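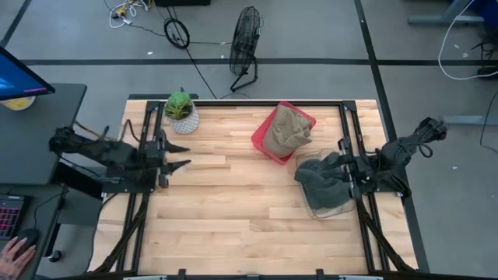 A member asked by telephone, before the first item was taken, whether the pointed fingers would be judged on soft goods alone. The chair replied that hard parts would follow in August.

Wevmont > Working Groups > Gripper Trials > Minutes

Home | Agendas | Minutes | Papers | Contact

Minutes of the Gripper Trials Group
Jul 6, 2020

1. Finger comparison
The group received the Drellgate report on the two finger sets. The Ponari set had completed 193 lifts of folded cloth and caps against a target of 800. Members agreed that the target should stand. It was noted that the Ayele set had not yet been run on the right arm, and that no comparison between sides could be recorded until it had.

2. Low camera
The low view was considered. Members found the stitching on the brim easy to follow but the fingers too dark against the ceiling lights. It was agreed to repeat the view with the exposure raised – the lights themselves to be left as they are.

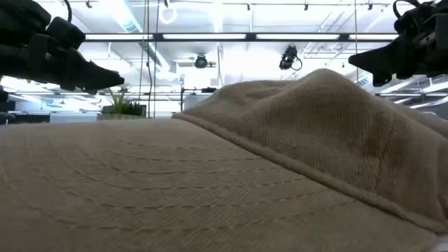
Item 2: khaki cap and both grippers, low view.

3. Controller settings
The closing force on cloth was discussed at length. One view was that dark grey fabric should have its own setting. The group did not accept this and asked for 20 further lifts at the present force, with the high camera kept in its current position. 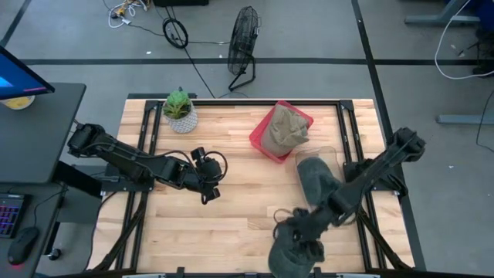
4. Actions
Drellgate to circulate the force log.
Wevmont to fit the Ayele fingers to the right arm.
Cable ties on both arms to be checked before the next run.

Comments (3)

rigger_b: Will the force log be posted here or only sent to members?

Pell Lane: Item 3 should say which firmware was in use.

tms: Please add the August paper when it is ready.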